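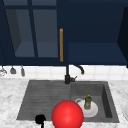

The long return of the draining board

For years the kitchen sink was the part of the room that got chosen last. People spent months on cupboard doors and an afternoon on the thing they would stand at every day. Fitters say that is changing, and the change has a slightly old-fashioned look to it. Buyers are asking for a draining board again.

It had gone out of favour slowly. When dishwashers became common, the drainer was the first thing planners cut. It took up half a metre of worktop and, on a plan, it did nothing. A single bowl set under the counter looked cleaner and left more room for everything else. By the time open-plan kitchens took over, a ridged metal tray piled with pans was the last thing anyone wanted visitors to see from the sofa.

What the plans left out was how much still gets washed by hand. Sharp knives, wooden spoons, non-stick pans, the big roasting tin, anything with a glued handle and most good glasses stay out of the machine. Without a drainer they end up on a folded tea towel beside the tap, and the towel is still there the next morning.

Duman, a kitchen showroom that has traded from the same parade of shops through two changes of fashion, keeps a note of what customers ask for after they have moved in. The most common request is a wire rack to stand next to a sink that was sold without a drainer. The second is a better seal around the edge of the bowl. The showroom now puts a sink with a built-in drainer in its front window.

Material matters more than most buyers expect. Stainless steel is still the cheapest and the hardest to ruin. It will scratch within a week, and after a year the scratches blend into a general dullness that most people stop seeing. It is noisy, though thicker steel with pads underneath is a good deal quieter. Thin steel flexes under a full bowl of water, and that in time loosens the clips.

Ceramic keeps its colour and takes heat well. It chips if something heavy lands on the edge, and it is unkind to dropped glasses. It also weighs a great deal, so the cabinet below has to be built for it.

Composite sinks, made from ground stone held in resin, sit somewhere in the middle. They come in darker colours and feel warm to the hand compared with steel. Jerix, which moulds them in one piece with the drainer, says dark greys have overtaken white in its orders. Dark composite hides tea stains very well. It doesn't hide limescale, and in a hard water area a pale film will show on it within days unless it is wiped down. Owners who like these sinks tend to be the kind who don't mind wiping.

Then there is the drainer itself. A good one slopes towards the bowl, though by so little that it looks level. The grooves need to be deep enough to let air under an upturned glass and shallow enough to clean with a cloth. Very fine grooves look smart in a brochure and collect grime in use. A simple test in a showroom is to run a fingernail along one. If it catches, a cloth will too.

Which side it goes on is a matter of habit. Right-handed people usually wash with the right hand and put things down on the left, so a drainer on the left suits them. Many sinks can be turned round before the tap hole is knocked through. After that they can't, and it is worth checking the direction twice on the order form.

The worktop around the sink needs some thought too. Marble is popular and it is soft. Lemon juice, vinegar and some cleaners will leave dull marks, and no sealant stops this completely. Trarnari, a stone yard that cuts for kitchens across three counties, asks its customers to live with an offcut for two weeks before they sign. They are told to leave half a lemon on it overnight. A few come back and order something else. The rest go ahead knowing what they are getting.

Sealant is the weak point in any of these arrangements. The bead between sink and stone is thin, it is always being splashed, and it is often put on in a hurry at the end of a job. Expect to replace it every 5 years or so. Blackening at the corners is the usual sign, followed by a soft patch in the chipboard underneath. Old sealant has to come off completely first, and the gap must be bone dry. New sealant over old will lift.

Cost varies widely. A plain steel sink and drainer can be had for the price of a decent pair of shoes. At the other end, Stirska will make a composite sink to a customer's own measurements, with a matching waste cover, for £2,000 before fitting. Most people will be well served by something a long way below that, provided the fitting is done with care.

Second-hand is worth a look as well. Salvage yards often have old fireclay sinks with separate wooden drainers, though the waste holes are rarely a modern size and an adaptor will be needed. Measure the cabinet before setting out, and take someone along to help lift.

Contact us | Copyright 2026 | Back to top

More from Home
Which taps cope best with hard water?
How to look after an oiled wooden worktop
Small kitchens: where the bin should go
Replacing a kitchen floor without moving out
Are boiling water taps worth the cupboard space?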